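# The shelf that comes in a bag of tubes

When I moved to Vimesero I had one suitcase, a box of books and no furniture at all. The flat had a bed, a cooker and a long damp corridor. For the first winter my shoes stood on newspaper and my towels lived on a chair. So I understand very well the people who buy a plastic tube shelf. It costs little, it weighs almost nothing, and you can carry it home on the bus.

In our region the most common one is the Greva. You find it in every hardware shop, usually near the buckets, and it is always white. I have owned three of them, and I built the first one badly. The tray was upside down and I noticed it only when a bottle of shampoo rolled off.

For this article I asked for help from Constanza Cabral, who has a small repair and assembly business behind the market. She keeps a notebook of all the jobs since she opened, and the last number in it was 3498. Of those, 469 were shelves and racks. "People are ashamed to call me for a shelf," she told me. "They should not be. A wardrobe has good instructions. A shelf has one drawing, very small."

## Before you begin

Constanza works on the floor, not on a table. A table is too high once the tubes are standing, and you finish with your arms above your head. She puts a cover down first, preferably a dark one, so that the white pieces are easy to find again. An old curtain is good. Then she opens the bag and looks at each joint piece with her finger as well as with her eyes. Sometimes there is a small tail of plastic left inside from the mould, and it will stop the tube from going in. A kitchen knife removes it.

She is strict about pushing. The tube must enter the joint straight and with a slow turn, as you would close a jar. If you hit it with a hammer it may look correct, but the edge of the joint will open a little, and after some months the whole shelf begins to lean.

## Tray first, then the tubes

The bottom tray decides everything. If it is square and flat, the rest will follow. Put one tube in each corner but do not press them fully until all four are standing. Now look from above and see if they are parallel. At this stage they go in all directions, like the legs of a young horse, and that is normal.
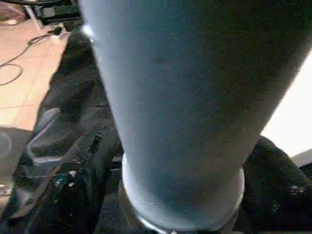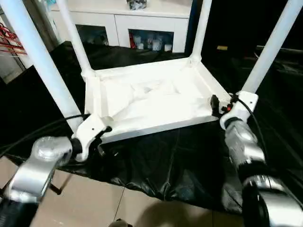
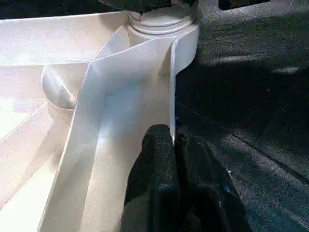

## When it still moves

A new shelf always moves a little when it is empty. Constanza's advice is to put the heavy things in the lowest tray and wait one day before you decide that something is wrong. In her own bathroom the bottom holds the washing powder and the top holds only paper.

If it moves after that, take hold of two opposite tubes near the floor and press down with your weight, first one pair and then the other. Usually one of them was not fully in. You will hear a small dry sound when it goes to its place.

If the floor is the problem, and in old flats it is often the floor, cut a piece of bicycle tube and put it under the short corner. I used a folded bus ticket for two years, but I do not recommend this near a shower.

## What to pay

A Greva with four levels costs 700 in the shops near the station and a little less in the market. The Amundsen is nicer to look at, with thicker tubes, but its trays are narrow and my big towels do not fit. Putanex sells spare joints in small bags, and Constanza buys them even for shelves of other makes. She says that most of them fit after some minutes in warm water.

My third shelf is now in the corridor with the shoes on it. The newspaper is gone, although I still look for it with my feet when I come home late.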